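Review: Stostia hand-guiding kit, with the Nilora learning method

I've been meaning to write this one up since June, and I'm sorry it has taken me so long, but I did want to give the thing a fair go before passing judgement! Stostia sell the kit as a way of teaching a robot arm a household job by showing it, and the learning side comes from the Nilora paper, which claims that up to 100 demonstrations will do where older methods want many more.

We tried it at Wardale on tea. Tea is a lovely test, I think, because everything in it is small and round and has to be treated kindly, and a teapot with a lid knob and a thin wire handle gives a set of fingers plenty to think about.

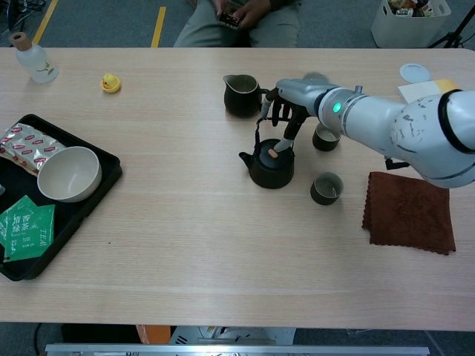
The gripper at the lid of the black teapot, with the pitcher and two cups close by.

Setting up took me 15 minutes (a good deal less than our old Chidiac kit, which I was fond of but which did try my patience). After that you guide the arm through the job, save it, and do it again, and the training runs overnight. We ended up with 666 recordings over the whole project, far more than the paper asks for, mostly because I kept changing the teapot.

And the result? Very pleasing on lids, I must say. The method copes nicely when the pot has been turned a little, and that was the paper's main promise. Pouring is weaker. It tends to tip too early, and the wire handle confused it far more often than I'd hoped, even after extra demonstrations.

My other grumble is the manual, which spends 2 pages on unpacking and barely a paragraph on deleting a bad recording. You hold the save button down until it beeps, in case you're stuck on that as I was.

I'd buy it again for lids and lifting, and I'd wait for the next release if pouring is what you're after. Four stars from me.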